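Orkham's blanket bylaw gets a second hearing, and the numbers still don't add up

By Higinio Contreras
April 21, 2018

The Orkham town council wants every secondhand shop in town to wash, dry and tag all bedding before it goes on the shelf. It says the rule will protect shoppers. After two hours in a warm room on Thursday night, I still could not tell you from what.

The proposal, listed on the agenda as the Used Household Textiles Ordinance, would cover blankets, throws, sheets, pillowcases, curtains and towels sold by any business or charity with a storefront. Each piece would need a dated paper tag saying where and when it was laundered. Shops that skip the tag could be fined $100 per visit from the inspector. Clothing is left out. So are yard sales, church sales and anything sold online.

That last part drew the first laugh of the evening. A man near the back asked whether a blanket gets cleaner when it is sold from a driveway. The council president told him to wait for public comment. When public comment came he asked it again, and the answer was that yard sales are "handled under a different chapter." I looked up the chapter on Friday. It deals with signs and parking.

The case for the rule rests mostly on a staff report that runs 37 pages, a good share of them photocopied from other towns' codes. The report says the clerk's office has received "a number of complaints" about used bedding. It does not give the number. I asked for it in writing on Friday morning and was told the complaints are not sorted by subject, so nothing could be pulled in time for this article. That raises a fair question about how the report's authors knew there were any.

There is one hard figure in there, and supporters leaned on it all night. According to the report, shops in Orkham sold 1,533 pieces of used bedding last September. Council members read it aloud more than once, in the tone people use for bad news. But it is a sales figure. It tells us that people in this town buy used blankets, and quite a lot of them. It says nothing about whether a single one was dirty, or made anybody sick, or was brought back to the counter.
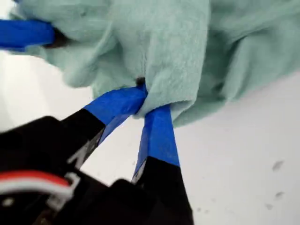

Local Business

The shops say they already wash what they sell, and that the rule would mainly add paper. Osier, the resale store on the corner across from the old bank, takes in bedding three days a week. Its manager told the council that fleece throws go through a hot wash the day they arrive and that anything with a stain or a smell is sent to the rag bin. She brought a laundry log. Two council members looked at it. The others passed it down the table unopened.

Her objection was to the tags. Under the draft, each one must be attached "in a manner not readily removed," kept readable until sale, and matched by a copy that the shop holds for a year. A throw that sells for four dollars would then come with the same paperwork as a used mattress, and mattresses are already covered by state law. She said the store would probably stop carrying small items like pillowcases if the draft passes as written.

I am usually slow to believe a shop owner who says a new rule will close the doors. They say it about parking meters and they say it about recycling. In this case the claim was more modest, and it was easier to check. The cheapest bedding brings in the least money and would take just as long to tag as the rest. You do not need a consultant to see which shelf would go first.

The council hired one anyway. Villalobos, the firm that wrote the cost section of the report, puts the expense to a typical shop at "minimal." I read that section twice looking for how it got there. It counts the price of the tags. It leaves out the time spent filling them in, the storage of the copies, and the cost of running the dryers for a full cycle, which the draft requires even for curtains that should be hung to dry. A spokesman for the firm said by phone that the work was "scoped to materials." He would not say who did the scoping.

Supporters do have a point buried under all of this, and it deserves a better airing than it got. Used bedding can carry bedbugs, and a family that brings them home has a long and costly problem on its hands. A woman who rents on the north side spoke about exactly that. She had thrown out a couch and two beds. People listened to her. Then a council member asked where the bugs came from, and she said the exterminator thought they had come through the wall from the next apartment.

If bedbugs are the worry, the draft is an odd way to go after them. It leaves out couches, chairs and clothing, all of which can carry the same pests. It asks for a wash date and sets no water temperature. It calls for an inspector to look at tags, and nowhere does it say that the inspector should look at the blankets. A shop could follow every line of it and still sell a bad throw, and a shop that did a careful job and lost its receipt book would be fined.

Then there is the matter of who would do the inspecting. Orkham has one code officer, who also handles fences, weeds, noise and the restaurants. The report says the added work can be "absorbed." He was not at the hearing. The council president said he had been consulted and was comfortable with the plan, and moved on before anyone could ask when that talk took place.

Several speakers pointed to Sedcombe, which passed a nearly identical rule and is held up in the report as a success. The report quotes one Sedcombe official who calls the program "well received." I called the two secondhand shops listed there. One number was out of service. The man who answered at the other said he quit selling bedding soon after the rule came in and now sends what he gets to an animal shelter. He had not been asked about the program by anyone from Orkham. He did not sound especially angry about it. He said he uses the space for lamps.

That may be what well received means. There have been no complaints about used blankets in Sedcombe lately, by his account, and there would not be if you can't buy one.

Council members who favor the rule say changes are possible. One suggested a single notice posted at the register saying that all bedding has been laundered, which the shop managers in the room seemed ready to accept on the spot. The town attorney said he would need to look at the wording. Another member wanted to raise the fine. A third asked whether sleeping bags were bedding, and the discussion of that took longer than the discussion of cost.

The strangest moment came near the end, when the council president was asked what the town would measure to find out if the rule was working. He said the town would look at compliance. The follow-up question was compliance with what, and he said with the tags.

So the test of the tag rule will be whether there are tags. I have covered this council long enough to expect that sort of thing, but it is rarely said into a microphone.

No vote was taken. The draft goes back to staff for what the motion called "light edits," and a second reading is expected at the next regular meeting. Written comments can be left at the clerk's window or mailed to town hall. Anyone who has a complaint about a used blanket may want to put the word "blanket" at the top of the page so it can be found later.

The staff report is available at the front desk of the library. The copy I used was missing page 2.

Filed under: Town Council, Shops, Orkham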